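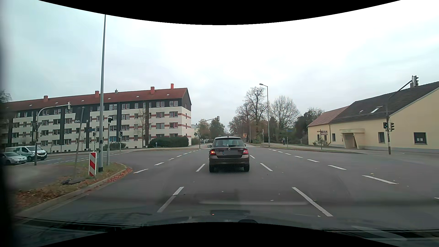 Keeping Wiper Blades and Window Rubber in Good Shape

Most wiper blades are thrown out early. Dirt on the rubber edge causes streaks, and a cleaning often fixes it.

Lift the arm away from the glass and fold a damp cotton rag over the blade. Run it from one end to the other until the rag stops picking up black. Use plain water with a drop of dish soap. Stay away from gasoline and paint thinner, which harden the rubber. Finish with a second rag and a little rubbing alcohol, the 70 percent kind from the drugstore.

Check the edge while you have it in your hand. It should be straight and square. If it is torn, rounded or coming out of its holder, buy a new one. Measure the old blade before you go to the store – the two front blades are often different lengths, and the rear one is usually a type of its own.

Clean the glass too. Road film does not come off with ordinary window spray on the first try. Mix one part white vinegar with 8 parts water, wipe it on, leave it for 5 minutes and rinse well. Keep it off the paint.

Door and hatch seals

Wash the seals with soapy water in the fall and again in March. Dry them, then rub in a thin coat of silicone grease with a scrap of sponge. Don't use petroleum jelly, as it can make some rubber swell. Open the hatch all the way and do the bottom corners, where grit collects.

A reader, Nektarios Kontogiannis, keeps his greased sponge in an old shoe polish tin in the door pocket. The tin keeps it from drying out and keeps the grease off everything else.

Squeaky blades

If a clean blade still squeaks, the arm may be slightly twisted. Park the wiper and look at it from the end. The rubber should stand straight up from the glass. A bent arm is best left to a garage – it is easy to crack the glass trying to straighten one in place.

Store spare blades flat, in their sleeves, away from the water heater.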